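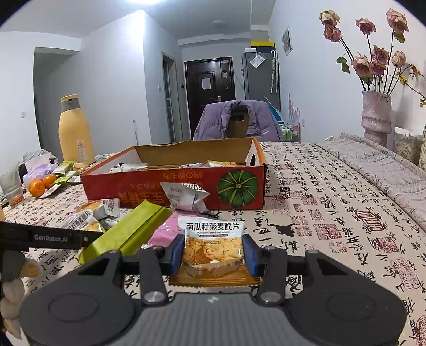 Progress to the end of August

Dear Stavros,

Thank you again for your patience with us over the winter. I promised you something less dry than the last report, so do bear with me while I ramble a little.

The Allia community pantry has now been open for eight months, and I'm delighted to say we handed out 1,951 food parcels in that time, against 1,302 for the same stretch last year! Much of the growth comes from the evening opening, which your grant made possible. People who work through the day can get to us at last, and the queue at 6 pm is a cheerful one (there's usually a kettle on, and somebody's toddler under the table).

We now have 83 households registered for regular parcels. Quite a few of them speak a language other than English at home, and they told us early on that tins of soup and white bread weren't much use to them. So part of the dry goods budget has gone towards snacks, grains and noodles that families already know how to use, with a bit of oats and pumpkin seed in the mix for the school lunchboxes.

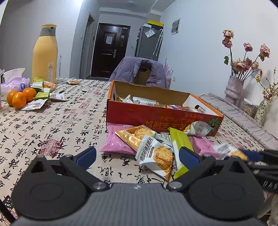

Mei wrote to us afterwards that her boys finish what's in their lunchboxes now, and that she'd like to see more rice in the larger bags and fewer biscuits, please. We've passed that on to Cumex, who deliver our dry goods, and the bigger bags should start with the next order.

Spending

Shelving from Dudix came in a little under quote, and we've put the difference towards the second fridge. The cool room repair at the Bošković Street hall is the one item running behind. The tradesman has been twice and is waiting on a part, so we're still borrowing space from the bowls club next door, who have been very kind about it.

Still to do before the final report

Finish the cool room
Print the parcel request form in four more languages
Settle the summer hours

Please do drop in any evening if you're nearby. We'd love to show you the new shelves.

Warmly,
The Allia pantry team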